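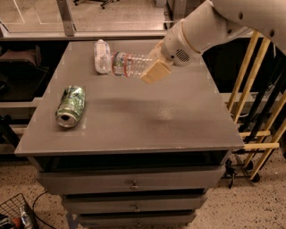
Kedbridge Container Recovery Study
Progress report, second period
Prepared for the Dresgate Fund by Usman Baloch

1. Status

Work in this period covered the household collection trial in Kedbridge, the sorting audit at the Utow transfer station, and the first draft of the pricing model. The collection trial is complete. The audit is complete except for the glass fraction. The pricing model is behind schedule and is covered in section 4.

Spending is within the approved budget. No transfer between budget lines is requested.

2. Collection trial

The trial enrolled 300 households on the existing Kedbridge collection routes. Each received a second bin for beverage containers only, with a printed sheet listing what could go in it. Collection was every other week, on the same truck run as paper.

Of the enrolled households, 141 set out the second bin at every scheduled collection. The rest took part irregularly or not at all. Set-out was lowest on the two streets with rear alley access, where crews reported that bins were often left behind gates. We moved the collection point on those streets to the front curb in November and set-out rose, but the remaining period was too short to say how much of the change would last.

The sheet asked residents to empty containers, leave caps on plastic bottles, and leave cans uncrushed if they could. The last instruction was the least followed. Flattened cans are not a problem for the end buyer, who bales them anyway, but a flat can behaves like paper on the inclined screen at Utow and tends to leave with the wrong stream. Cans that are dented or folded but still have some depth mostly stay in the container stream. We have reworded the sheet to say "do not flatten," which residents in the phone follow-up found clearer.

Liquid left in bottles was the second most common fault. It adds weight that is paid for in hauling and then deducted by the buyer.

3. Sorting audit

Sampling at Utow followed the protocol in the original proposal with one change. The proposal called for samples to be drawn from the tipping floor. The floor was wet for much of the period and paper in the samples took up water, which distorted the weights. Samples were instead drawn from the feed conveyor during the 10 a.m. stop. Material from the first week, taken from the floor, has been excluded.

Aluminum recovery was higher than assumed in the proposal and PET recovery was lower. Most of the lost PET was small bottles without caps, which had been compressed in the truck and went over the screen with mixed paper. Reducing truck compaction on the trial routes is possible but would mean an added trip to the station on heavy days. Public works has asked that this not be tested before spring.

Glass samples have been bagged and weighed but not sorted by color. The sorting table at the station was needed for other work through December. Access has been confirmed for next month.

4. Pricing model

The model estimates net cost per household under three arrangements: the present single bin, the trial arrangement, and a drop-off system at fixed sites. The first two are drafted. The third depends on hauling quotes, and only Abou Zeid has replied. Their quote is for a minimum container size of 40 cubic yards, larger than two of the proposed sites can hold. We have asked for a revised quote on a smaller container and have written again to the other haulers.

Aluminum prices in the draft are a trailing average. The reviewer's comment on the last report asked for a low-price case, and one will be included.

5. Issues

The scale at Utow was out of service for about 4 days. Loads in that interval were weighed at the quarry scale and the tickets have been entered by hand. The two scales were compared afterward using the same loaded truck and the difference was small enough to ignore.

The consent form used for the phone follow-up omitted the line on data retention. Corrected forms were mailed. Responses from households that do not return one will be dropped.

6. Next period

Complete the glass sort. Obtain remaining hauling quotes and finish the drop-off case. Reissue the household sheet with the revised wording. Circulate the full model to Kedbridge public works for comment before it goes to the Fund.

The equipment list and the weigh ticket log are attached separately.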